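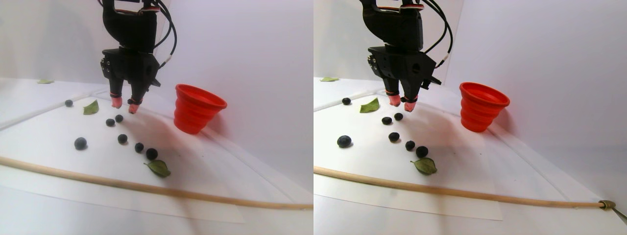

Blueberries and leaves on white paper, with a red cup.

Kids > Party Things > How Glow Sticks Work

How Does a Glow Stick Work?

A glow stick has no battery, no bulb and no switch. You bend it, it goes snap, and it lights up. The light comes from two liquids mixing together.

What is inside?

A glow stick is a tube inside a tube. The outer tube is soft plastic, so it can bend. The inner tube is usually thin glass, and it is easy to break. One liquid is in the glass tube. The other liquid is in the plastic tube around it, along with some dye. As long as the glass stays whole, the liquids can't touch each other and the stick stays dark.

What is the snap?

The snap is the glass tube breaking. Now the two liquids run together. If you shake the stick, they mix faster.

When the liquids meet, they change into new chemicals. This is called a chemical reaction. The reaction gives off energy, and the dye takes in that energy and lets it out again as light. Different dyes make different colors. A green stick and a blue stick can have the same two liquids inside.

Why doesn't it get hot?

Old-style light bulbs make a lot of heat as well as light. A glow stick makes hardly any heat. Scientists call this kind of light chemiluminescence (KEM-ee-loo-mih-NESS-ens). Fireflies make light with chemicals too, inside their own bodies. 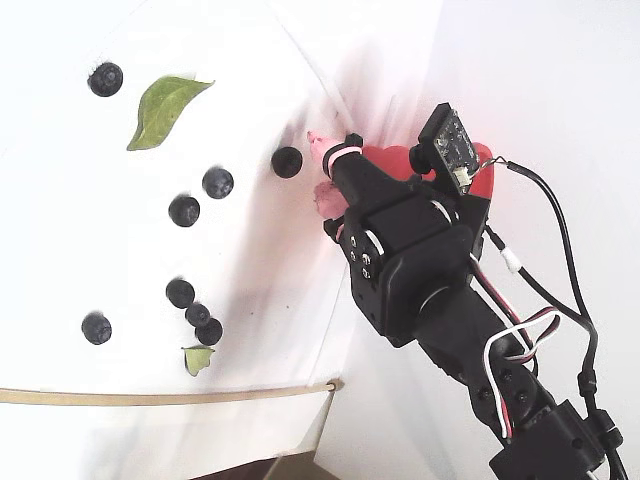 Odette Boyer wrote in to ask if you can save a glow stick for the next night by putting it in the freezer. She tried it with a bracelet after a Halloween party and it still had some glow left the next evening.

Yes, that can work. Cold slows the reaction down. The stick looks dim in the freezer, but it uses up its chemicals more slowly. When it warms up again it gets brighter. You can't stop the reaction completely, and you can't start it over once the chemicals are used up.

Warm sticks do the opposite. They shine brighter and run out sooner. Never heat a glow stick in a microwave or on a stove - it can burst.

Staying safe

Don't chew, cut or open a glow stick. The liquid can sting your eyes and skin, and there is broken glass inside. If one leaks, tell a grown-up and wash your hands with soap and water. Used sticks go in the trash.

4 comments | 50 shares

More in Party Things
Why Do Balloons Stick to the Wall?
What Makes a Party Horn Unroll?
How Does Glow-in-the-Dark Paint Work?
Why Do Bouncy Balls Bounce?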